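Chapter 4
Can It Do the Dishes Yet?

Margit Fekete

After reading this chapter you should be able to say what makes a chore hard for a machine, tell a demonstration from a working day, and read a sales brochure without reaching for your wallet.

Every generation gets its own promise of a mechanical housekeeper. Mine came in January, in a brochure from a firm called Oteck, and it cost 1795 dollars before shipping. It would fold towels. The small print added that the towels should be of one size, one color, and already flat, a condition my towels have met only in the store.

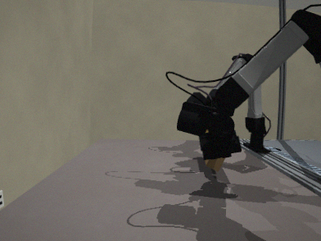
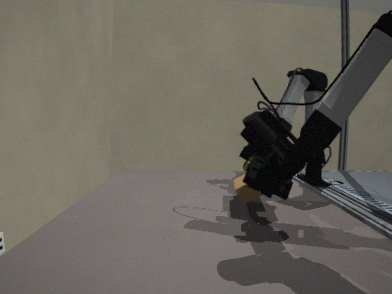

Simulated arm holding a block over a table.

The question of this chapter is whether machines can do ordinary chores, at home or on the shop floor, and the short answer is that it depends on how much of the chore you are willing to do for them. Take clearing a table after dinner. A person does it while talking about something else. Broken into steps, it means finding each item, deciding what it is, choosing where to hold it, lifting it without upsetting its neighbors, and setting it down somewhere sensible. Researchers have good reason to begin at the bottom of that ladder, with a small tan block over a tabletop that has no gravy on it. A block has flat sides and keeps its shape when squeezed. Swap it for a half-full glass, a wet fork or a paper napkin and most of what made the job manageable is gone, and we have not even let the cat in.

Simulation deserves a word here, and it will get a whole section later. In a computer model of a workbench, a dropped object costs nothing, and the same move can be tried 500 times before lunch while the person in charge answers mail. The trouble starts on the day the program meets a real table. Real tables wobble. Real cables snag, real fingers wear smooth, and the friction listed in the model belongs to a surface that has never been wiped with a greasy rag. Engineers call the difference the reality gap. My students at Sandier called it Thursday, for the afternoon when our lab sessions met.

Factories have had an easier time of it, mostly by cheating. At the Yuen plant, which packs door hinges and which we will visit in Section 4.2, a machine loads trays all day with hardly a miss. The hinges arrive facing the same way, one at a time, on a belt that was built for the purpose. It took two engineers four months to arrange matters so that the machine would never be surprised. Nothing dishonest about it - dishwashers work on the same principle. We don't ask a dishwasher to stand at the sink and hold a sponge. We load the racks ourselves, grumble about how somebody else loaded them, and call the result automatic.

Keep this bargain in mind as you read. When a machine is said to do a job, ask who sets the job up, who steps in when it goes wrong, and who puts the room back afterward. In the Zukton trial, described in Section 4.3, a laundry machine sorted socks quite well, provided an attendant turned them right side out first. The attendant was not mentioned in the announcement. I met him, and he had views.

Before going on, pick one chore you did this morning and write down every step, including the ones you did without looking. Most people stop at around four on the first try. Do it again tomorrow, while doing the chore, and bring both lists to class.

4.1 What Counts as a Chore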